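1/ Started running the hot water numbers for the house in Clunside this February. The bill was 183 and I wanted to know why.

2/ The heater is set at 120 degrees and the tank is small. A shower is fine. A full bath empties it with 2 inches still to go.
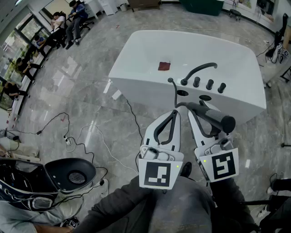
3/ Custódio Carvalho says to wrap the first stretch of pipe before buying anything. Foam sleeves, 20 feet, cut with scissors. Did that last night.

4/ Also turned the recirculating pump off overnight - it had been running all day and all night since we moved in.

5/ Bratstead has a rebate of 100 on a heat pump tank. The form is two pages and wants the serial number off the old one. Mine is painted over. 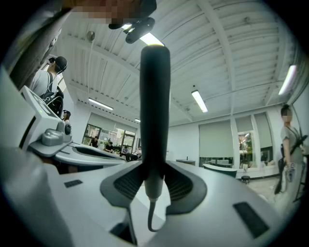

6/ Left to do:

- Flush the sediment out of the tank
- Call Cemlow about the mixing valve
- Ask Amândio Sampaio what his Prata unit costs to run in winter

7/ Next bill comes in March. I'll post the number either way.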